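Ticket 287: Open day station 4, hand-held grippers
Status: Closed
Priority: Normal
Raised by: Morenike Obi, Visitor Programs
Assigned to: Demonstration Support, Dalden Centre
Date raised: 12 Dec 2025

Summary
Visitors at station 4 (chopstick sorting) reported that one of the two hand-held grippers was slow to close. The recording software, Zanow, also stopped saving after several turns. The station was paused twice during the morning session.

Reported behaviour
The delay was first noted by a visitor from the Desov school group. When the trigger was squeezed, the jaws hesitated and then closed all at once, which tended to roll the chopstick away. The second gripper responded normally. At the same time, Zanow displayed the message "write queue full" and did not list the latest turns.

Steps taken
1. Both grippers were withdrawn from visitors and the triggers worked by hand. The stiffness was confirmed on one unit only.
2. The trigger linkage on that unit was cleaned and one screw backed off by a quarter turn. Movement was then even.
3. Zanow was restarted. The message returned after 13 turns.
4. The storage folder was found to be at its limit of 2000 files, including rehearsal recordings from April. These were moved to the archive drive and the limit was left unchanged.

Staff then ran the activity through once more before the station was reopened to the public.
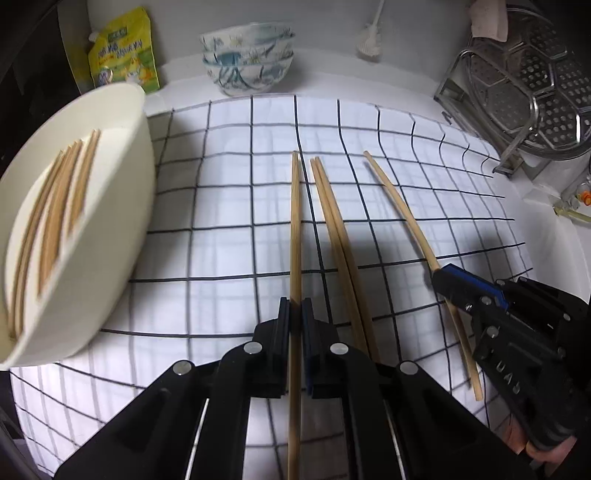 The afternoon session proceeded without a further pause. Guides were asked to report any hesitation in the jaws at once – a stiff trigger is easily mistaken for a visitor's inexperience.

Comment from M. Obi
Several families asked whether they could come back to the station after the pause, and the guides honoured their original places in line. Please add the storage check to the set-up sheet for future open days.

Comment from Demonstration Support
Added to the set-up sheet under Zanow, before the test recording. The cleaned gripper remains in service. A replacement linkage has been requested from Domański and will be fitted when it arrives; a separate ticket will be opened for that work.

Resolution
Linkage adjusted, storage cleared. Closed with the agreement of the requester.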